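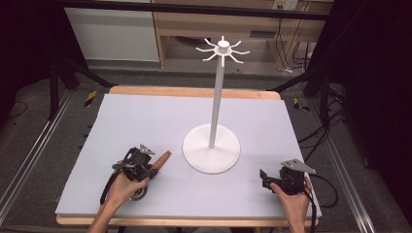

Scanning of the Jondarside family albums continued through January, and the wedding series is now complete. The Bronis and Jafarzadeh albums were processed first at the request of the families, followed by the loose prints from the Joketti studio. Total prints scanned to date: 1261. The grant target is 1687. Household objects lent with the albums are being recorded as a separate series; the white mug tree, with its round base and eight upward-curling arms, is entered under kitchen items and cross-referenced to the wedding gift lists.

Identification of sitters

Names were taken first from captions on the album pages, then from relatives at the Thursday sessions. Where two relatives gave different names for the same person, both are entered and the record is marked unresolved. Married and maiden names are held in separate fields.

Condition

Prints mounted on self-adhesive pages were scanned in place. Removal was attempted on 2 pages and stopped when the backing began to lift. Color shift in the later prints has been left uncorrected in the master files. Corrected copies are supplied to the families.

Budget and schedule

Spending is within the approved amount. The line for storage boxes is unspent and we ask to carry it into the next period. Remaining work covers the anniversary and reunion albums, which have few captions and will need more time per print.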